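# Hudeck Hay Rack, Wide

Rabbits believe hay belongs on the floor. Guinea pigs believe it belongs under them. The Hudeck Hay Rack takes the unpopular view that some of it could be eaten first.

It's a wall of steel bars, 60 cm wide, with a hinged lid and a shallow tray underneath to catch what falls. Plenty will fall. We've tested this rack with a lot of animals and the tidiest of them was still a slob, but the hay in the tray stays clean and can go back in the top, where it will be treated as a brand-new delivery. 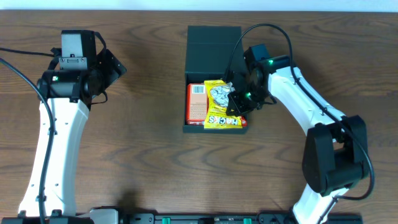

*Storage box in the middle of a wooden tabletop.*

## What you get

- Rack with hinged lid
- Lift-out catch tray
- 6 screws and matching washers
- 3 hooks, for wire pens where screws are no use
- A folded instruction sheet, which bunnies enjoy

The lid closes because rabbits like to sit on top of things, then in them. Hinges come from Cieślak, a small metal shop that also makes gate latches for goats and therefore has few illusions left.

## Fitting it

Hang the rack so the lowest bar sits level with your animal's chin. For guinea pigs this is lower than you'd think – go and check, they're built like loaves. On a wooden hutch, drill pilot holes first. On a wire pen, slide the hooks over a horizontal bar and press down until they click.

Leave the tray off for the first day or two if you have a nervous pair. Put it back in the evening, when they're busy shouting at the fridge.

## Filling and cleaning

Pull the hay apart before it goes in. A tight wad won't come through the bars, and you'll be blamed. Long timothy and meadow hay work best. Very short, chopped hay goes straight through into the tray, and at that point you've bought an expensive tray.

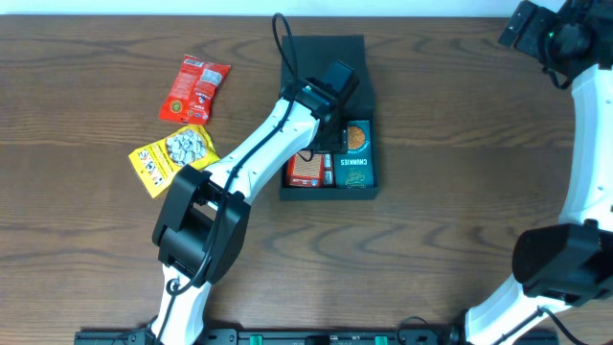 *Red bag above, yellow bag just below it.*

Wash the tray in warm water with plain white vinegar. The rack can be hosed down outdoors. Dry it before refilling, as damp hay goes moldy and smells like a tent.

## Will it fit?

The rack fits all Humdale hutches and any panel at least 80 cm long. It's too big for hamsters, who have asked us to stop sending samples. Chinchillas can use it with the lid shut.

## Spares and returns

Trays, hooks and hinges are sold separately. Flomton takes back unused racks in the original box. Chewed instruction sheets can be replaced free of charge, and we keep a pile by the door.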